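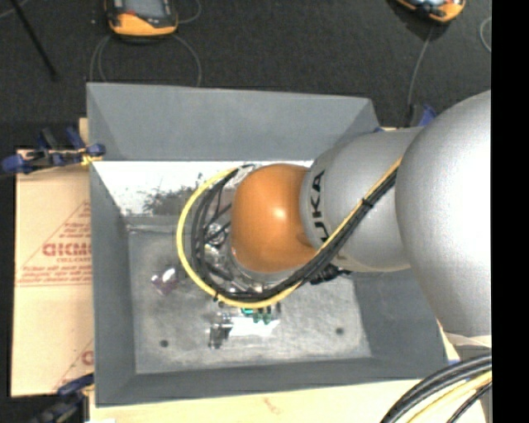
Looking after the cable on a bin-picking arm

Cables > Cell notes > Interviews

Adelmo Valentini looks after the picking cell at Kurance, a small firm that sorts mixed parts for repair shops. The cell is one arm, one grey bin and a table, and he has kept it running for 2 years. We spoke to him on Wed 6 March, mostly about cables.

"People ask about the gripper first," he says. "I spend more time on what goes to the gripper."

On his cell the lines run outside the arm. A yellow cable and a bundle of black ones come down across the grey section, pass the orange wrist and loop round to the gripper. Cable ties hold them together along the way. Valentini says the loop is the part he had to learn by getting it wrong.

"The wrist has to turn both ways. If you tie the lines too close, they pull when it turns one way. If you leave them too long, they hang down into the bin and catch on the parts. The first loop I made was too short and it broke a wire inside the sleeve. You couldn't see anything from outside. The gripper just stopped answering at one angle."

He found that fault by moving the wrist slowly by hand control and watching the signal. It took most of an afternoon. He now does the same test every time he changes a cable, at slow speed, first with the bin empty and then with parts in it.

His method for setting the loop is simple. He turns the wrist to the end of its travel one way, then the other, and fixes the first tie where the cable still has slack at both ends. The tie nearest the gripper goes on last. He trims the tails flat, as a sharp tail will mark the sleeve next to it.

"I don't pull them tight with a tool. Finger tight, then one more click. They are meant to stop the lines wandering about. They aren't meant to squeeze."

The spare leads come from a supplier called Sanna. He keeps one complete set made up and labelled in a drawer, so that a swap can be done within a shift. Connectors get checked at the same time as the ties. He unplugs each one, looks at the pins and pushes it home again.

The bin gets the same sort of attention. It is clamped to the table, and Valentini goes round the clamps before the first run of the day. He says a bin that has crept by a few millimetres can cost a morning.

"The arm goes where it was told the wall is. If the wall has moved, the fingers touch it, and then you get a stop. You reset, it stops again, and people start blaming the program."

The floor of the bin is scuffed now. He has thought about replacing it but the picks are still good, so it stays. He runs 200 picks as a check after any change to the bin or the cables, and writes down every miss with the type of part. Small shiny packets give him the most trouble. Flat pieces lying against metal ones come second.

In August the cell was stopped for a full strip of the cable run. Everything from the wrist back was taken off, wiped down and refitted. The yellow cable went back on as it was. The black ones were replaced, and the old ones went to Kundis, a training workshop that uses them for practice with connectors.

Asked what he would change, Valentini says he would like a second support on the arm, further back, to take some weight off the diagonal run. He has drawn one up and is waiting for a bracket.

"Until then I look at it every morning. It takes me as long as the kettle."

Avport Workshop Pages | Contact the editor | Copyright Avport, all rights reserved | Back to top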